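Home | News | Membership | Workshops | Hire | Contact

Print this page | E-mail this page

Sorting out the small parts: what changes at the Kenov Street tool library

Members who have borrowed from us since October will have noticed that the fastener shelves are half bare and that some of the drawers have tape across them. We are changing how we store, lend and take back small parts, and the work will carry on through the summer break. This item sets out what is different, what stays the same, and what we need from members when they bring things in.

The old system grew up by accident. When the library opened, people dropped off coffee tins and margarine tubs of screws, and those tins went on the shelf as they were. Later donations went into whatever had room. By last winter we had 397 containers of one sort or another, most with no label and a good number with labels that were wrong. Finding six matching coach bolts could take most of a Saturday shift, and people often gave up and drove to the hardware shop.

From this month everything is sorted first by type, then by thread, then by length. Type means wood screws, machine screws, bolts, nuts, washers, nails, hooks and brackets. Metric and imperial are kept on separate sides of the aisle. Metric is on the left as you come in from the car park, and imperial is on the right under the window. If you can't tell which you have, there is a thread gauge on a chain at the end of the aisle. Please leave it on the chain.

Gutter bolts have their own section because we get so many of them. Roofing screws with rubber washers are beside them. Check the rubber before you take any, as a lot of the donated ones have perished and will leak.

We looked at two drawer systems before settling on one. The first was a set of clear plastic drawers from Plistura, which were cheap and easy to see into but bowed badly once they were loaded with anything heavier than picture hooks. The second was the Vodumer steel cabinet, with 20 drawers to a unit. It costs more and the drawers are stiff when new, but they hold the weight. We bought the Vodumer units, and kept the Plistura drawers for light items such as cup hooks, panel pins and curtain fittings.

Bulk items don't go in drawers at all. Anything we hold by the kilo, mostly flat-head nails and batten screws, stays in open bins at waist height, so you can scoop out what you need and weigh it on the bench scale. Write the weight in the book. The charge is by the 100 grams and is posted above the scale.

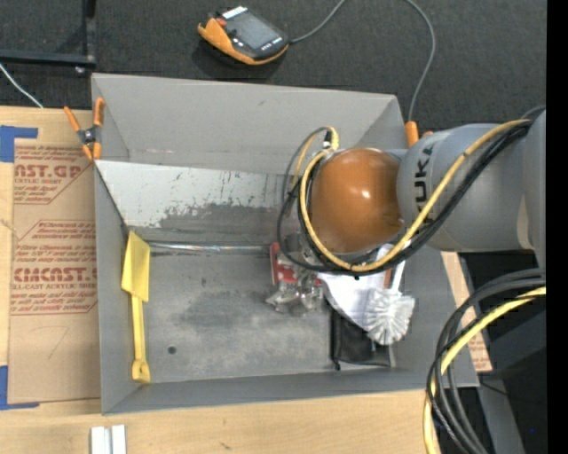 Returns are where most of the trouble has been. Under the old arrangement people tipped leftovers back into the nearest tin, and within a few weeks the sorting was undone. Leftovers now go in the returns tray on the counter and nowhere else. The person on shift will put them away. If the shift is busy they will stay in the tray until closing, and that's fine.

Bags and jars of mixed fasteners are still welcome, with some limits. We can take up to one ice cream container per member per visit. We can't take anything that has been sitting in oil, anything rusted solid, or anything mixed with broken glass, sawdust or soil. We also can't take drill bits loose among screws, as two people have cut themselves going through donations. Put bits in a separate bag and write "bits" on it.

Larger donations, such as the contents of a deceased estate or a closed workshop, need to be arranged ahead. Please ring or e-mail before loading the trailer. We had three large lots arrive without notice last year and had to turn one away, which was disappointing for everyone.

A note on labels. Each drawer has a card on the front with the type, thread and length, and a sample of the part fixed to the card with wire. The sample is not for taking. Several have already gone missing, and it's nearly always the M6. If you only need one M6 bolt, take it from inside the drawer and put your 20 cents in the jar.

Where a card has a blue dot, the part is stainless. A red dot means galvanised and suitable for outdoor use. No dot means plain or zinc plated steel and it should stay indoors. Brass is kept together in the bottom row of the third cabinet regardless of size, as there isn't enough of it to sort further. Treated pine needs galvanised or stainless fixings, so if you're building a raised garden bed or mending a deck, look for a dot before you fill your bag.

The paper catalogue has been retired. In its place is a plain list, pinned inside the cupboard door and also available at the counter to photocopy. It runs to 2 pages and covers 300 lines of stock. It will be updated every three months. If a drawer is empty, turn the card around so the back faces out, and we'll refill it or find out when we can.

Borrowing of tools is unaffected. Loan periods, deposits and late fees are the same as before. Socket sets and tap and die sets have moved from the back room to the shelf beside the steel cabinets, so that members can match a part and a tool in one place. Check sets carefully on the way out. A missing 10 mm socket that isn't noted at checkout will be charged to whoever had it last.

The Tiêu hall next door has kindly let us use its storeroom for overflow until the end of the school holidays. That is where the unsorted donations are now. Members are asked not to go through them. Once they have been sorted, the parts will come across to the cabinets and will appear on the next list.

We are also putting together small repair packs from the commonest sizes. There will be one for flat-pack furniture, one for door hinges and handles, and one for fly screens. Each will come in a paper envelope with the contents written on the front. Suggestions for other packs can be left in the book at the counter. A pack for garden hose fittings has been asked for a few times, but we don't have enough good washers yet.

If you have clean glass jars with metal lids, we don't need any more of them. We do need stiff card, soft wire, and fine-tipped markers that still work.

Last updated: Jan 7, 2026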